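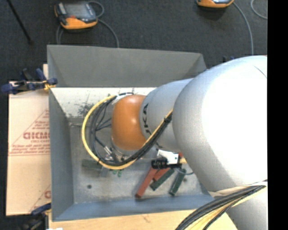 The arm over its bin, Thursday, mid-morning.

Back from four days off, and I have been promoted to standing next to something. The new title is cell attendant. The old title was picker, and the old work was picking, so at least the first one was easy to explain to my mother.

The arm is orange and gray, and the yellow cable loops around it like a garden hose that somebody meant to put away. It has a bin of blocks to practice on. Red ones, dark green ones, a grayish one that lies over by the cable and looks sorry for itself. Bukgate is supposed to send us the real parts when the trial is over, but for now it's blocks, and I'm paid to care about them. I wrote "blocks" on my time sheet under materials handled. It was accepted without comment.

The man from Wandent gave us the talk at 7:30. The word "relieve" came up a lot. The arm will relieve us of the bending and relieve us of the reaching. I've had a bad shoulder since the winter before last, so I was prepared to be relieved. But my shoulder hurt just as much at lunch, because I'd spent the morning with my arms folded.

We used to be a table of six talking across the bins. Now there are 2 of us per shift at this end and the rest went over to packing, which has a radio and, I hear, a better class of argument. I miss the talk more than I thought I would. You could pick all day with your hands and have your head somewhere else completely. Watching is the other way around. Your hands have nothing to do and your head can't leave, in case the thing stops and wants you.

It does want you. When Nolik (that's the software, it sounds like a cough syrup) can't make up its mind about a block, it puts up a message and waits. Then I go and look at the screen on the handheld, press what the sheet says to press, and write it in the log. There's a column for "cause." I put "block" the first few times and was asked to be more specific. Now I put "block, red."

Target is 196 picks an hour. Nobody gave us a number like that when it was us, or they did and we had the sense to lose the piece of paper. I will say I've started rooting for it. Around two in the afternoon it was going along nicely and I caught myself leaning, the way you lean on the couch when your team is close to scoring. Then it stopped and asked for me, and I was almost flattered.

Training on the Dinu module is next week, two mornings, with a certificate. After that I'm allowed to change the pick order by myself, and there's a raise, small but in writing. Packing doesn't get the raise. Packing gets the radio. I've been going back and forth on that all evening and have gotten nowhere, except through most of a bag of pretzels.

Things to do before tomorrow: wash the gray work shirt, find the shoulder cream, ask whether attendants get a stool. The old table had stools. I'd like to know where they went.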